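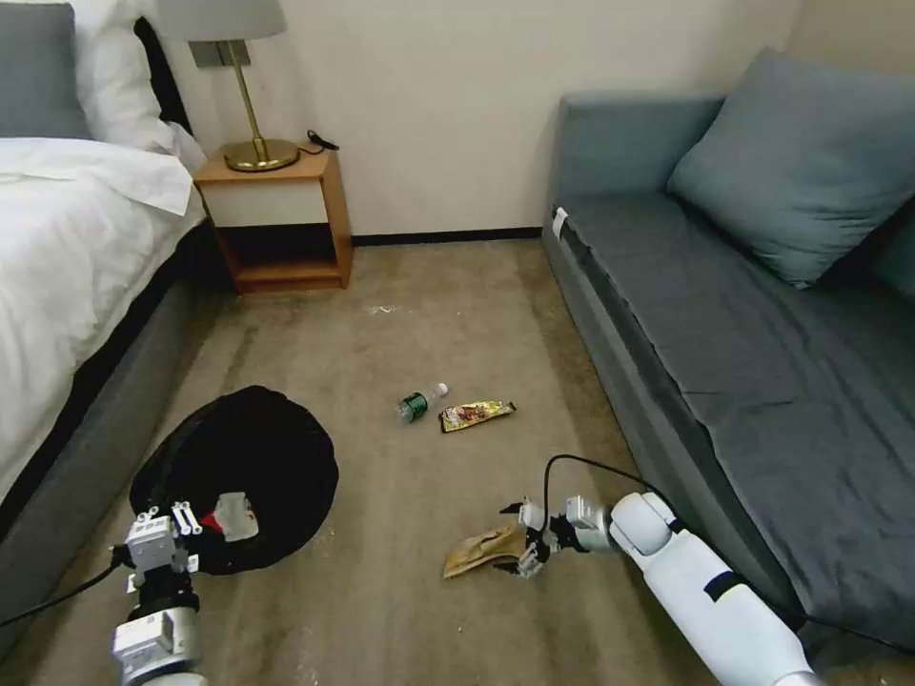
By Jedmont Cieślak | Mar 21, 2024

About Kikness

Kikness writes operating rules for robot arms that pick up litter in bedrooms and living rooms. Our handbook, Skendach, has 45 rules and covers reach, grip, cable routing and where the collection bag may stand. Each rule names the part of the task it applies to and the check that goes with it. Bottles, wrappers and paper bags are treated as separate item classes. 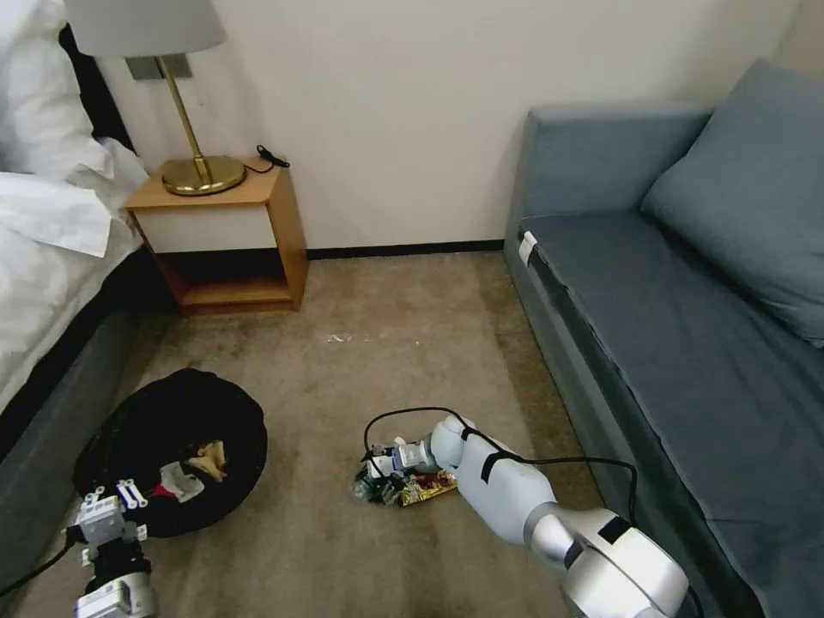 Cables on a moving arm are fixed at two points or more, with enough slack left at the wrist for full rotation. The bag stays within reach of one arm while the other works the floor. Contact with bedding or upholstery ends the run and is logged.

Skendach is revised every October. The current edition draws on 427 logged runs. Comments from operators are accepted all year and should cite the rule number.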